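Undel 블록 테이블 설치 안내 – 3장. 매트 깔고 블록 올리기

공유 9 댓글 2

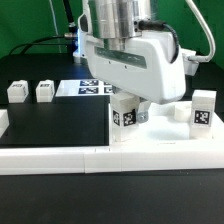 2장까지 따라오셨다면 이제 상판 다리는 다 조이셨을 테고, 드디어 제가 제일 좋아하는 부분이에요! 저는 이 테이블을 6월에 처음 차렸는데, 그때는 순서도 모르고 블록부터 와르르 쏟아 놓았다가 매트를 깔려고 전부 다시 치웠어요. 그래서 이 장은 무조건 바닥에서 위로 올라가는 순서로 적었습니다. 다 차린 모습이 머리에 안 그려지면 사진에서 검은 매트 앞쪽으로 길게 지나가는 흰 턱을 먼저 찾아보세요. 저는 그걸 그냥 '레일'이라고 부르는데, 이어 붙인 자리가 보이죠? 앞으로 나오는 위치 설명은 거의 다 이 레일을 기준으로 합니다. 매트 오른쪽의 흰 면은 '흰 판'이라고 부를게요.

3.1 준비할 것

- 검은 매트
- 레일 조각들
- 흰 판
- 태그가 붙은 블록, 태그가 없는 블록
- 태그 네 개가 두 줄로 인쇄된 납작한 판 (이하 '태그판')
- 마른 극세사 천
- 3000방 사포 (없어도 되지만 있으면 좋아요)
- 연필, 그리고 30cm 자

참고: 상자 옆면에 1926이라고 찍힌 봉투가 따로 들어 있을 거예요. 여분 태그 스티커니까 아직 뜯지 말고 서랍에 넣어 두세요. 저는 신나서 바로 뜯었다가 반은 먼지가 붙어서 못 쓰게 됐습니다.

3.2 매트 깔기

1. 상판을 마른 천으로 닦습니다. 물티슈로 닦으셨다면 커피 한 잔 마시고 오세요. 덜 마른 상판에 매트를 덮으면 가운데가 웁니다.

2. 매트를 상판 왼쪽에 펼칩니다. 앞뒤가 헷갈리면 손바닥으로 쓸어 보고 조금 더 뻑뻑한 쪽이 아래로 가게 하세요.

3. 뒤쪽 모서리부터 맞추고 앞으로 쓸어내리듯 눌러 줍니다. 저는 늘 앞에서부터 했는데, 같이 쓰는 Noemi Hutchins가 보다 못해 뒤에서부터 하라고 알려 줬어요. 해 보니 훨씬 편하더라고요.

4. 말려 있던 매트라 끝이 들리면 무거운 책을 올려 하룻밤 둡니다. 다리미는 절대 안 돼요.

주의: 매트를 양면테이프로 붙이지 마세요. 나중에 떼어낼 때 상판 칠이 같이 올라옵니다. (제 첫 번째 상판이 그렇게 갔습니다…)

3.3 레일 끼우기

1. 레일 조각을 바닥에 한 줄로 늘어놓고 끝끼리 맞춰 봅니다. 아직 끼우지는 마시고요.

2. 이음매에 까슬한 부분이 있으면 사포로 두세 번만 살살 문지릅니다. 저는 욕심내서 열심히 갈다가 틈이 더 벌어졌어요.

3. 왼쪽 조각부터 매트 앞 가장자리에 대고 끼웁니다. 딱 소리가 나면 다음 조각으로 넘어가세요.

4. 다 끼웠으면 손가락 끝으로 왼쪽부터 오른쪽까지 죽 훑어 봅니다. 이음매에서 손톱이 턱 걸리면 그 조각만 뺐다가 다시 끼우면 돼요.

참고: 이음매 선이 눈에 보이는 건 괜찮습니다. 높이만 맞으면 쓰는 데 아무 지장이 없어요.

3.4 흰 판 놓기

1. 흰 판을 매트 오른쪽에 내려놓습니다.

2. 매트 가장자리를 흰 판 밑으로 밀어 넣지 마세요. 나란히 붙이기만 합니다. 겹치면 판이 한쪽으로 기울고, 키 큰 블록이 툭하면 넘어가요.

3. 원통 블록 하나를 눕혀 놓고 굴러가는지 봅니다. 저절로 굴러가면 1장으로 돌아가서 다리 높이를 다시 맞춰야 해요. 귀찮죠, 저도 압니다. 그래도 지금 하는 게 낫습니다.

3.5 블록 올리기

이제 진짜 재미있는 부분! 블록은 다 하얘서 처음에는 그게 그거 같은데, 며칠 만지다 보면 손이 먼저 알아요.

1. 태그가 있는 작은 블록을 매트 뒤쪽 가장자리 가까이에 한 줄로 놓습니다. 태그는 앞을 보게 돌려 주세요. 블록끼리는 손가락 하나 들어갈 만큼 띄웁니다.

2. 그 줄 오른쪽에 태그판을 눕혀 놓습니다. 인쇄된 면이 위예요. 저는 판의 한 변을 레일과 평행하게 맞추는데, 눈대중이 불안하면 자를 레일에 대고 밀어 보세요.

3. 반투명한 흰색 큐브를 흰 판 위에 놓습니다. 큐브에는 이웃한 두 면에 태그가 있고 그 사이에 모서리가 하나 있죠? 그 모서리가 앞쪽을 향하게 두면 두 태그가 한눈에 들어옵니다.

4. 짧은 원통과 그보다 키가 큰 직육면체 블록도 흰 판에 올립니다. 이 둘은 자리가 꼭 정해진 건 아니라서 저는 날마다 조금씩 바꿔 놓아요. 큐브에 바짝 붙이지만 않으면 됩니다.

5. 마음에 드는 배치가 나왔으면 종이에 연필로 대충 그려 두세요. 제 공책에는 이런 그림이 꽤 쌓였고, 제일 자주 쓰는 배치에는 Lurkidlow라는 이름까지 붙였어요. (뜻은 없습니다. 그냥 입에 붙어서요.)

주의: 태그 면은 맨손으로 자꾸 만지지 마세요. 손기름이 묻으면 번들거려요. 집을 때는 태그가 없는 면을 잡습니다.

주의: 작은 블록은 어린아이 손이 닿는 곳에 두지 마세요.

3.6 닦기와 보관

- 매트: 테이프클리너를 한두 번 굴리면 충분해요. 검은색이라 먼지가 정말 잘 보이는데, 너무 신경 쓰면 하루 종일 매트만 닦게 됩니다.
- 레일: 이음매에 낀 먼지는 마른 칫솔로 털어냅니다.
- 블록: 마른 천으로만 닦으세요. 알코올은 태그 잉크를 번지게 할 수 있습니다.
- 태그판: 세워서 보관하면 휩니다. 눕혀서, 위에 아무것도 올리지 말고요.

저는 블록을 Trikus 칸막이 상자에 나눠 담는데, 태그 있는 것과 없는 것만 갈라 두어도 다음 날 차리는 시간이 확 줄어요. 처음에는 모양별로 칸을 다 나눠 봤다가 칸이 모자라서 포기했습니다.

3.7 잘 안 될 때

블록이 자꾸 밀려요: 매트 뒷면을 확인해 보세요. 앞뒤가 바뀐 경우가 제일 많았습니다.

레일 한쪽이 들떠요: 매트 앞 가장자리가 레일 밑에 씹혔을 거예요. 그 조각만 빼고 매트를 살짝 뒤로 당긴 다음 다시 끼웁니다.

태그 스티커 귀퉁이가 일어나요: 손톱으로 누르지 말고 천을 덮은 뒤 숟가락 등으로 문지르세요. 그래도 일어나면 이제 1926 봉투를 뜯을 때입니다.

다음 4장에서는 블록을 쌓을 때 쓰는 Mahmoud 배치표 읽는 법을 다룹니다. 표를 펼치기 전에 3.5의 연필 그림을 옆에 꺼내 두세요.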